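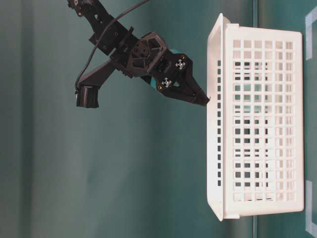

周转筐搬运工位自动化改造项目中期进展报告

报送单位:Borex基金项目管理处
承担单位:Honcombe分拣配送中心
合作单位:Urow自动化技术服务公司
报告日期:4/30/20

一、项目概况

本项目由Borex基金资助,在Honcombe分拣配送中心的回筐整理区实施。项目任务书确定的目标有两项:一是将周转筐的抓取、移位和定点摆放由人工操作逐步转为机械臂操作;二是查明该项改变对在岗职工的劳动强度、岗位职责和技能要求产生的影响,并提出相应的安置和培训办法。

回筐整理区承担门店退回周转筐的接收、检查、清洗前摆放和清洗后码放。区内现有固定岗位职工8人,分早晚两班。改造前,全部周转筐由职工徒手搬移,每班经手2000只。周转筐单只重量不大,但动作重复,弯腰和转体频繁,历年职工健康座谈中对腰部和手腕不适的反映较为集中。这是中心申请本项目的主要依据。

任务书将实施过程分为4个阶段,依次为工位勘测与方案确认、单工位试验、双工位并行运行、全区推广评估。截至本报告日期,第一阶段已经结束,第二阶段主体工作已完成,尚有部分测试项目未收尾。

二、本期完成的工作

(一)试验工位建设

试验工位设在整理区东侧原备品间内,与主通道之间以半高隔断分开。工位由Urow公司负责装配和调试,所用机械臂为黑色,末端安装两指夹爪,腕部加装小型摄像头。工位背景统一采用蓝绿色织物,台面用浅蓝色胶带标出放置区域的边角,便于操作人员在每次测试前将筐体复位。

试验对象为中心在用的白色塑料网孔筐。该筐为长方形敞口结构,筐沿较厚,侧壁有规则方孔。方案确认时曾就夹取位置进行过讨论:夹取侧壁方孔,定位要求高,夹爪尖端易卡入孔内;夹取筐沿,受力面较为平整,但要求夹爪从筐外侧以合适角度接近。经双方商定,第二阶段以夹取筐沿为主要方式,侧壁夹取仅作对照,不列入考核。

(二)单工位试验

本期共完成有效测试200次,内容包括空筐接近、筐沿夹取、短距离平移和按标线放置。测试按先慢速后常速的顺序安排。慢速条件下各项动作均能连续完成;转入常速后,放置环节出现筐体一角越出标线的情况,主要集中在筐体初始位置偏斜较大的测试中。Urow公司据此调整了接近路径,并将夹取点由筐沿中段改为可按筐体姿态选择。调整后的复测正在进行,结果将列入下期报告。

试验期间未发生人员受伤。发生过两次因线缆牵拉引起的停机,均由当班人员按下急停按钮后处理,停机原因和处置经过已登记。其后对线缆走向作了重新整理,并在每日开机检查表中增加了线缆检查一项。

(三)制度文件

本期编制了《试验工位安全操作规定》和《异常停机登记办法》,经中心安全部门审核后施行。规定明确:机械臂通电期间,任何人不得将手伸入放置区域;需要调整筐体位置时,应先暂停,经第二人确认后方可操作。规定文本张贴于工位入口,并已纳入班前讲解内容。

三、对在岗职工的影响

(一)岗位职责的变化

试验阶段,早班抽调两名职工参与工位运行,晚班暂不参与。参与职工的工作内容由搬筐转为备筐、复位、观察运行和记录异常。据班组记录,参与职工在试验时段内的弯腰搬移次数明显减少,站立观察时间相应增加。部分职工反映,长时间站立注视同一位置容易疲劳,与原先的劳累性质不同。中心已在工位旁增设坐具,并将连续值守时间缩短,由两人轮换。

破损筐的识别目前仍由人工承担。有经验的职工在搬筐时凭手感即可发现筐沿开裂和变形,这一环节在改造前并未单独列为工序。试验开始后,筐体不再逐只经手,初期曾有开裂筐混入测试。经班组提出,中心在备筐环节设立了人工检查,并将检查要点写成书面材料。项目组认为,此类隐含在搬运动作中的工作内容在勘测阶段估计不足,第三阶段开始前应当再作一次梳理。

(二)职工意见

中心在本期召开座谈会两次,整理区全体职工参加。意见主要涉及以下方面:

1. 岗位是否保留。多数职工首先关心这一问题。中心管理层已书面答复,项目实施期间整理区固定岗位数量不作削减,项目结束后的岗位安排须经职工代表会议讨论后确定。

2. 培训机会是否均等。晚班职工提出,目前只有早班能够接触设备,担心以后在岗位调整中处于不利位置。中心采纳该意见,自第三阶段起两班轮流参与。

3. 工作量考核办法。现行办法按经手筐数计算,参与试验的职工经手数下降,影响绩效部分收入。试验期间暂按本人前期平均水平计发,正式办法由人力资源部门另行拟定。

4. 设备速度。有职工认为机械臂常速动作仍慢于熟练人工,高峰时段会造成积筐。项目组确认该情况属实,现阶段不安排设备承担高峰时段任务。

(三)培训情况

培训由Sala职业技能中心承办,分为基础操作和异常处置两个单元。基础操作单元已完成,整理区职工全部参加,内容包括开关机、暂停与恢复、急停、筐体复位。异常处置单元因教材需要根据线缆停机情况补充内容,推迟至下期开课。培训采用现场教学,考核以实际操作为主,不设笔试。年龄较大的职工对操作界面文字偏小提出了意见,Urow公司已更换显示设置。

四、经费使用情况

本期经费按照任务书预算科目支出,主要用于设备装配、工位改造和培训。设备科目支出与预算一致;培训科目因异常处置单元推迟,存在结余,拟结转下期使用,不作科目调整。坐具购置和隔断加固费用由中心自筹,未列入资助经费。详细收支见随附财务报表。

五、存在的问题

一是筐体型号不统一。中心除试验所用网孔筐外,还有少量旧型筐在流转,筐沿较薄,夹取方式能否沿用尚未验证。旧型筐计划逐步退出,但部分门店仍在使用,短期内难以全部替换。

二是试验环境与现场存在差别。试验工位背景单一、光线稳定,而主通道一侧有叉车往来,地面振动和光线变化较大。试验结果能否在现场重现,需在第三阶段检验。

三是记录负担偏重。参与职工每次测试后填写纸质记录,项目较多,与复位操作时间冲突。现已将记录表删减为一页,后续拟改为按异常填报。

四是维护力量薄弱。目前设备故障均依赖Urow公司派员处理,等候时间较长。中心现有机修人员尚不具备独立检修能力。

六、下期工作安排

完成常速放置复测,形成第二阶段测试报告,提交项目管理处审核。审核通过后启动双工位并行运行,第二工位拟设于主通道一侧,启动前由中心安全部门组织现场检查。

完成异常处置单元培训,并从中心机修人员中选派人员参加设备维护专项培训,课程由Sala职业技能中心与Urow公司共同安排。

由人力资源部门提出整理区工作量考核办法草案,先征求两班职工意见,再提交职工代表会议。

开展旧型筐夹取测试。如测试结果不满足安全要求,旧型筐继续由人工处理,并在备筐环节单独分流。

第三阶段计划于12月结束,届时提交阶段总结及职工劳动强度对比材料。

七、需请项目管理处协调的事项

请同意将本期培训科目结余结转至下期使用。

请就第三阶段测试场地变更(由备品间扩展至主通道一侧)予以书面确认,以便办理场地安全备案手续。

附件:
1. 第二阶段测试记录汇总表
2. 试验工位安全操作规定
3. 异常停机登记办法
4. 职工座谈会意见及答复
5. 本期财务报表

Honcombe分拣配送中心项目办公室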